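In Defense of the Bin
by Despina Vlachou

My sister-in-law has a drawer in her kitchen that contains a drawer. I mean this literally. She bought a tray with compartments, and one of the compartments was too deep, so she bought a smaller tray that slides in and out of it on a little lip. Inside the smaller tray are four identical clips for closing bags of chips. She does not eat chips.

I bring this up because I have been reading about home organization again, which I do in the way other people read about mountaineering, from a warm place and with no intention of going. The current thinking, as far as I can follow it, is that every object in a house has a home, and that an object away from its home is a kind of refugee. The scissors live here. The tape lives there. The dish brush lives on a small ceramic dish designed by someone in Copenhagen to hold one dish brush at an attractive angle.

I would like to make the case for the bin. By the bin I mean the plain, see-through plastic kind with no compartments, no lid and no opinion. You put things in it. Later you look through the side and there they are.

I came to this view late and after considerable expense. For most of my adult life I was a basket person. I had seagrass, I had rattan, I had one very handsome felted-wool affair from a shop called Husance that shed gray fluff on everything I owned. A basket looks wonderful on a shelf. It looks so wonderful that you stop wondering what's in it. When I moved out of my last apartment I emptied the wool one and found three phone chargers I had replaced, a birthday card I had written and never sent, and a sealed bag of birdseed. I have never had a bird.

The case against opaque storage is therefore simple: it is a way of throwing things out without having to feel bad. The case against the fitted organizer, my sister-in-law's drawer within a drawer, is harder to make, since it works. I've seen it work. The chip clips are always in there. My objection is to what it asks of you. A slot cut for a peeler will hold a peeler until the end of time, and on the day you come home with a slightly fatter peeler you'll find you are not the one in charge.

Wing-sze Cheung, who lived across the hall from me for years and who has moved more often than anyone I know, put me on to bins. She owned perhaps a dozen. She didn't label them. When I asked why, she said that a label was a promise and she was tired of breaking them. One held sponges and a hammer. One was all soap. On moving day she carried them down the stairs like trays of sandwiches, and by evening they were lined up in the new place in the same order, with the same things in them, and she was eating dinner while the rest of us were still sawing at packing tape with a house key.

I went out and bought some that week. They were made by Dravach and they cost so little that I assumed there was a catch. There was, in that they don't go with anything. A clear bin in a pretty room looks like evidence. My friend Viorica Vukadinović came for coffee, looked at my counter and asked whether I was being audited.

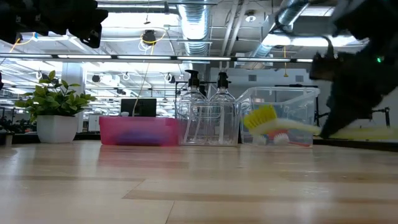 Color is where I'll allow a little vanity. If you must have a bin that isn't clear, get a pink one, as long as you can still tell there's something in it. A tinted bin gives you a hint. You may not know whether that's a rag or a sock in there, but you know it's blue, and half the time blue is all you needed. It also gives guests something to comment on, which keeps them from commenting on the rest.

Then there's the matter of pump bottles. I have strong feelings about pump bottles, and I'm aware of how that sounds. The organizing people love to decant. You are supposed to buy your dish soap in one bottle and pour it into a second bottle that is nicer to look at, and then, I suppose, stand there. I held out for years. I gave in when I found a matched set marked down, clear with black pumps, and I brought them home feeling like a woman who has been admitted to a club. They sat empty for months. It is surprisingly difficult to commit. Once you've put hand soap in a bottle it is a hand soap bottle, and it will be slightly soapy for the rest of its days no matter what career it tries next.

A bin is the right place for bottles in this condition. On a counter, an empty pump bottle is an accusation, and people press it and look hurt. In a bin, it's inventory. It can stay there until you've decided what kind of person you are.

The dish brush I've gone back and forth on. The purist position, held by Viorica among others, is that a brush belongs at the sink and nowhere else, bristles up. I used to agree. But I've noticed that a brush kept at the sink turns into part of the sink. You stop seeing it. It goes flat on one side and then the other and you keep on scrubbing with what is basically a stick. A brush that goes back in a bin with the other cleaning things gets looked at now and then, and a brush that gets looked at gets replaced. Mine is yellow these days, a loud yellow, chosen so I'd be embarrassed for it when it starts to go.

I should deal with the strongest objection, which was put to me in writing. I wrote a much shorter version of this for a neighborhood newsletter, and Ljubica Spahić replied at more length than the original. Her point was that bins reward you for owning junk. A shelf has a natural limit, she said, and so does a drawer, but there is always another bin. She had once counted the contents of the ones in her mother's garage and stopped at 1,315 items, of which 211 were lids.

I have thought about those lids a good deal. She's right that bins don't make you own less. They will hold whatever you hand them. But I'd point out that she was able to count. Try that with a basement full of wicker. Her mother's trouble, if it was trouble, was at least in plain sight, and I suspect her mother knew perfectly well about the lids and had her reasons.

What I can't defend is the stacking. The manufacturers all say stackable, and it's true the way it's true that chairs are stackable. The one you want is at the bottom. I keep mine in a row, one deep, along the back of the table, with a houseplant at the end to suggest that somebody thought about it. The row takes up the whole far edge. We eat on the near side -- there's plenty of room if no one wants to spread out a newspaper -- and when there's company I turn the plant so its better side faces the chairs.

My sister-in-law was over last month. She ran her finger along the rims and said nothing for a while, and I could see she was measuring. A few days later a package came from Wisport with a note in her handwriting. It was a set of dividers. They fit exactly, and I've put them in a bin.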